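How I pick a wall colour without losing a weekend

I've painted our front room three times now (don't ask about the mustard), so I've got a bit of a system. Start with test pots, and grab more than you reckon you'll need. Brush each colour onto card and shift the cards round the room for a few days, morning and arvo.

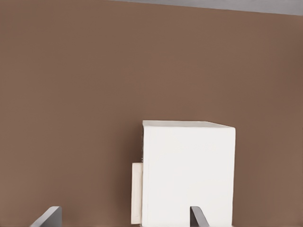
Warm brown with a white box against it.

Browns are tricky! They go pink or grey depending on the light, so look at yours at 7 am and again with the lamps on. Hold it up beside your trim as well, whatever grey or white you've got.
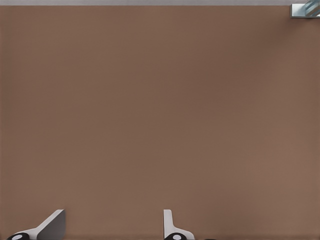
Images: Thibault Rolland / Haklow

Once you've settled, measure up and buy the lot in one go so the tins match. Mine came to $143 with a new roller. Cut in the edges first, then roll while they're still wet, and leave it overnight before the second coat.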